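May, late, tea gone cold

Spent most of today with the budget, which is a sentence I never thought I'd write in this diary with anything like enthusiasm, but there we are. The form has to go to Danent before the end of the month, and until this morning it had one line on it: "grippers, more". Not my finest work.

So I sat down and tried to do it properly. The whole question is whether we buy more handheld grippers for the cloth work or put the money towards a proper arm. Everyone wants the arm, of course. I want the arm! But an arm needs a stand, and a controller, and a bit of floor we haven't got, and then somebody to look after it when it sulks. The grippers you just pick up and use.

Norby want 600 for each gripper, or 500 if we order 11 or more in one go. I did the sum three times (once on the back of an envelope, which I then lost). Ten at the full price comes to 6,000. Eleven at the lower price is 5,500. So the eleventh one is better than free, and I'm cross that it took me until after lunch to notice. Troncoso do something similar for a bit less, but the quote doesn't include delivery to Varstead and they haven't answered my email, so they've gone to the bottom of the pile.

After that I went and stood at the big table for a while, as I wanted to think about what we'd need around the things as well as the things themselves.

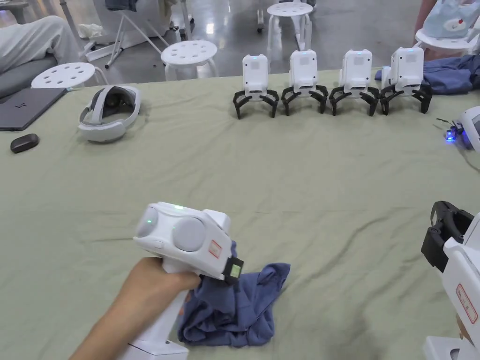 What I want to ask for

Grippers first, then. Eleven of them, from Norby, all in one order so we get the price.

Then fingers. The quote gives spare fingers as an extra and I very nearly skipped over it. Gripping the edge of a bit of crumpled cloth is fiddly work and I'd rather have a box of spares in the cupboard than be waiting on the post with everybody sitting about. I've put them down as their own line so they can't get quietly dropped.

Charging is the one I keep going round in circles on. I hate a tangle of leads. A proper rack would be lovely, but the one I liked costs nearly as much as a gripper, and I suspect a shelf and a decent extension lead would do us just as well. Shelf it is, for now – I might change my mind by the morning.

Headset: keep the one we've got, and ask for a second in the autumn. I did write it in, then crossed it out, then wrote it in again in pencil. It's the sort of thing that makes the total look greedy.

And more cloths! They cost next to nothing and I always forget them. I'd like some that aren't blue, and a few thicker ones, towels perhaps, and something slippery and horrible like lining fabric. I've put them under "sundries" and felt very grown up.

The arm I've moved to next year with a question mark. I looked out the 2023 plan to see how we'd worded it then, and there it was, next year, question mark, in my own handwriting. Oh dear.

Must ring Norby before ten tomorrow and ask how long the price holds. Also milk, and the library book.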